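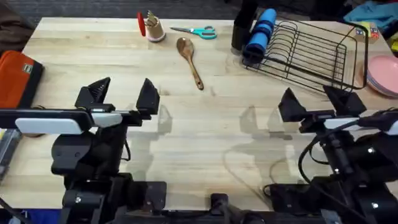

Light wood, with the grain running lengthwise.

The Pondora

My father's boat had been on a trailer behind the Dhillon yard in Gondport for three years when I finally went to sell it. The yard had written to me twice. The second letter said they would be charging for storage from the first of the month, and that there was a man who might want it if the price was sensible.

I drove down from Granbridge in April. It's 136 miles and I didn't stop. I had the title in a plastic sleeve on the passenger seat, along with the trailer papers and a key I had found in his desk that I thought might be for the cabin.

The woman in the yard office was eating soup at the counter. She put a lid on it and walked me out past the big sheds to where they kept the boats that weren't going anywhere. The tarp on ours had split down the middle. Leaves had gone in through the split and turned to dirt, and something was growing in the dirt.

"It's a weed," she said. "I don't know which one."

She gave me a bucket and a scraper and said the man was coming at two.

I had not been on the boat since I was nineteen. It was smaller than I had remembered, and the name on the back had been repainted at some point, by someone who ran short of room and had to squeeze the last two letters. The key was not for the cabin. The cabin wasn't locked.

Inside it smelled of old rope and gasoline. I opened both windows, or tried to. One opened. Then I started at the front and worked back, putting things into trash bags. Life vests with the stuffing gone hard. A radio. A coffee can of screws. A chart of the bay that had been folded so often it came apart along the lines when I picked it up, so I had it in squares. On one square he had written "good here" next to a small cross in pencil. On another he had written "not here."

My mother never came out on it. She said she would come when it had a proper toilet, and he said he would put one in, and this went on for years. He used to leave before we were up and come back in the afternoon with his neck burned, and she would have lunch under a plate for him. He ate standing at the sink. I asked him once what he did out there all day and he told me he fished, but he brought fish home so seldom that I stopped believing it.

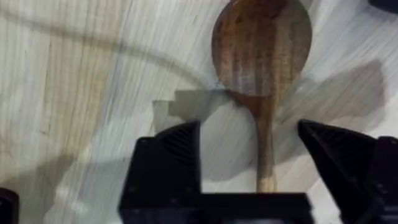

I found the logbook under the bench where the batteries were. It was a school notebook with a rubber band around it, and the rubber band broke as soon as I touched it. I sat down on the bench to read. I suppose I thought there would be something in it.

It was weather, mostly. Wind from the southwest. Fog until ten. Oil changed. He wrote down what he spent on fuel and what he ate for breakfast. There was a whole summer where he had a problem with a pump and took it out and put it back so many times that the pages were all about the pump. Then a page that said "Pump fine" and nothing else.

I turned up my own name for the first time near the back – just the initial. "Took J. to the point. Cold. J. steered." I remembered the cold. I didn't remember steering. I went through the rest looking for another J. and there was one more, two summers later. "Asked J. to come. Busy."

I read that one a few times. Then the woman knocked on the side of the boat and said the man was early.

He was younger than I expected, with a little boy who climbed straight onto the trailer wheel and was told to get down. The man walked around the boat with his hands in his back pockets. He pressed on the wood near the bottom in several places. He asked if the engine ran and I said I didn't know. He asked when it had last been in the water and I told him that too.

"They said 4000," he said.

"That's with the trailer."

"The trailer needs tires."

"All right," I said. "Take off 200 for the tires."

He looked surprised. I think he'd been ready to go on longer. He went a little way off to make a phone call, and the boy got back up on the wheel and looked at me over the side.

"Is it fast?" he asked.

I told him no, it was pretty slow, but it was steady, and he could stand up in it if he held on to something. He thought about that. He asked what the name meant and I said I had no idea. I'd never asked. I had assumed it was a place.

We did the papers on the office counter next to the soup. The man paid with a bank check and had to have it made out again over the amount, so he drove into town and came back while I waited on a plastic chair and read a magazine about outboard motors. The woman asked if I wanted her to do anything with the trash bags. I said she could throw them all out. Then I went back and got the coffee can of screws, for no reason, and put it in my trunk.

The logbook I had already put in my coat. I'd also kept the square of chart that said "good here," but once I had it by itself there was nothing on it to show which part of the bay it was. Just numbers for the depth, and the cross. I thought the other squares were in the second bag. By then the man had his truck backed up and wanted help with the hitch, so I held the light plug while he cleaned the contacts with his sleeve. The left one worked. The right one came on when he hit it.

They pulled out onto the road at a crawl, with the tarp flapping. I stood there until the woman came out and asked for her bucket, and I had to go and look for it.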